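Home | Contents | Chapter 5 | Chapter 6 | Chapter 7 | Index

Chapter 6
Looking After a Two-Arm Cell

Every robot cell has two sets of documentation. The first came with the machine, runs to 352 pages, and is in beautiful condition. The second is a spiral notebook with a coffee ring on it, and it is the one people read. This chapter is about what ought to go in the notebook.

Chapter 5 left you with a cell that had been bolted down, wired, powered up and talked into moving. You may have felt finished. The cell we follow from here on is at the Plundgate training shop, where it goes by the name of Rondel, and it was declared finished in September. By Oct 10, 2023 the notebook had its first full page, most of it in the handwriting of Tudor Onu, who had done the declaring.

Rondel is a tabletop handling cell: two arms mounted past the far edge of a brown table, one gripper each, and a small stock of plates, boxes and odd parts to be moved from one place to another. The moving is easy to admire. The upkeep happens along the edges, where the cables are.
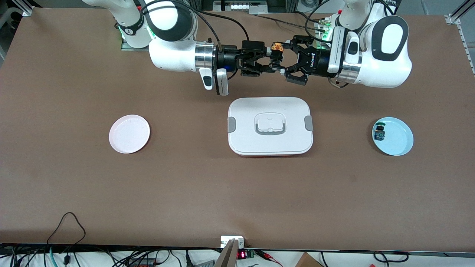

A cell like this drifts. Screws settle, cables creep, and a fingertip that closed dead center last month now closes a hair to the left. None of it trips an alarm. The arm goes on reporting that it is exactly where it was told to be, with the confidence of a man giving directions in a town he left years ago. Your job is to check the claim against something that doesn't move, and to do it before the parts start landing on the floor.

The two arms also drift separately. Each one may be well within its own limits while the pair of them disagree about where the middle of the table is. Lilla Szűcs, who taught the Plundgate course before I did, called this "the marriage problem" and refused to expand on it. We will expand on it in Section 6.3, with arithmetic.

What you will be able to do by the end of this chapter

1. Walk the cell with the power off and find the cable that is going to fail next. It is usually one that bends every cycle, and it is usually behind something.

2. Read the status lights at the arm bases and know what they leave out. Green means the controller has no complaint. The controller has never seen your table.

3. Bring the two grippers together over the table at low speed and judge whether the tips line up. Keep a hand near the stop button. You will feel silly doing this right up to the day you don't.

4. Check the view from the wrist with the gripper open. Both fingers should show, along with enough clear table to aim by. Put a few familiar things out, such as a plate, a lidded box and a small switch, and save the view so next month's can be laid beside it. 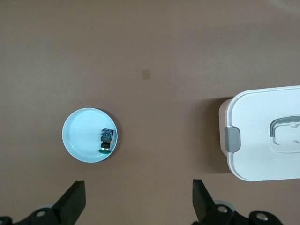
5. Clean the fingers and check the bolts at their base. Use the torque value in the manual (this is one of the few occasions for opening it) and mark each bolt head with paint pen when you are done.

6. Write it down. Date, initials, what you touched, what you found. "Checked, OK" is not an entry – it is a wish.

Before you start

You will need the tool roll from Chapter 2, lint-free wipes, a paint pen, and a steel rule you trust. Lock out the power for steps 1 and 5. The Lim worksheet at the back of the book has space for 100 entries, and more than one class has run out before spring.

Section 6.1 begins with cables. It is the longest section in the chapter, and you may take that as a warning.

Reader comments

wundwood_maint: Did step 3 on our pair yesterday. The tips were off by 2 mm. Controller perfectly happy. I am less so.

T. Onu: For the record, it was finished in September. It just didn't stay finished.

benchrat: The worksheet link on the Chapter 2 page goes to the Chapter 7 worksheet. Is there a newer one?

Contact the editors | Copyright Wundwood Technical Texts | Back to top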